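About Norberg

Search this site
Enter keywords
Go

Print this page
E-mail this page to a friend

Welcome, and thank you for wanting to know a little more about us! Norberg is a small company that teaches robots to do ordinary household and kitchen jobs, and we do our teaching by hand. If you had asked any of us ten years ago whether a person could earn a living by laying the table over and over again, I think we would have laughed, but that is a fair account of how many of our mornings go, and we have grown very fond of it.

My name is Azucena Magaña and I started the company after a long stretch of writing motion programs for packing lines. I was good at it, I suppose, but I always had the feeling that I was explaining something with words that would have been so much easier to show. You don't teach a child to put out the forks by reading them a list of angles. You stand next to them and do it, and then you do it again with the plate a little further to the left, and again on the day when somebody has bought a different tray. That is more or less the whole idea behind Norberg, and everything we have added to it over the years is detail (though I do love the detail, as you will see).

How we work

Most of our teaching is done with hand-held grippers. They have the same kind of two-fingered grip as the robots our customers use, so when one of our demonstrators picks up a plate, she has to pick it up the way the robot will have to. People find this maddening for the first hour. You reach for a fork as you have done all your life, and you discover that two blocky fingers have very different opinions about forks than five soft ones do. By the second or third session it settles down, and after that we often catch people at lunch holding their sandwiches in a rather peculiar manner.

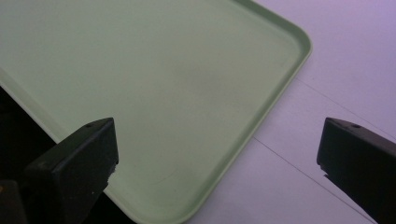
We ask our demonstrators to work at an easy, natural speed and not to worry if something slips. A dropped spoon that gets picked up again is worth keeping, because robots drop spoons too and they need to know what comes next. What we do fuss over is variety. A set of 196 demonstrations in which the tray always starts in the same corner will teach a robot where that corner is and precious little about trays. So we turn things, swap them, move the mat over, trade places with each other, and generally behave like a family that can't agree on how the table should look.

Our table-setting project is called Plornutden, a name that came out of a long evening and a bad hand of letters in a word game, and that we never got around to changing. It began with a single plate and now takes in trays, mats, flatware and the many ways they can crowd each other. We passed 2,000 recorded table settings in September, and there was cake. 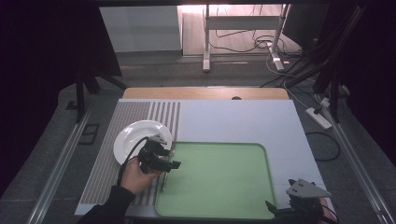
Plornutden at the work table, with a gripper in hand over the plate and the green tray alongside.

When hand-held work won't do, we use remote control. Our system for that is called Drikent, and it lets a demonstrator sit at a desk and steer a real arm with a pair of handles, watching through the arm's own cameras. It is slower and it asks more of a person's patience, but there are jobs where you really want the robot's own reach and its own weight in the recording - wiping down a deep shelf, for instance, or pulling out a heavy drawer. We have 900 Drikent sessions in our library at present, and newcomers usually spend a few weeks with the hand grippers before we put them on the handles.

The people

There are 7 of us, counting me. We come from all sorts of places: packing lines, a bakery, a school for the deaf, a theater prop room. Only two of us studied robotics, and they are the first to say that the best demonstrator in the building is the one who used to ice wedding cakes. She has a way of stopping just before she touches a thing, a tiny pause, and the robots trained on her recordings have picked it up as well. I find that very moving, and I have been teased for saying so in meetings.

We hire slowly and we pay demonstrators as the skilled workers they are. Nobody does more than four hours of recording in a day. Wrists get tired, and tired wrists teach tired habits.

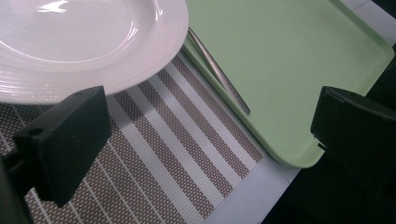 Close quarters: plate, tray and a slim piece of flatware just above the gap between the gripper fingers.

Where we are

You'll find us on the ground floor of the old Nyitrai building, through the side entrance and past the bicycle racks. Visitors are welcome if they write ahead, and anyone who comes is likely to be handed a gripper and asked to try their luck with a fork. School groups have been some of our favorite guests - children are very quick at this and extremely honest about our technique.

If you have a task you'd like a robot to learn, please send us a note telling us how a person does it now. A short, plain description is perfect for a first letter, and if you can tell us where it usually goes wrong, so much the better. We read everything and one of us will write back.

Page last updated 5/6/25

Print this page
E-mail this page to a friend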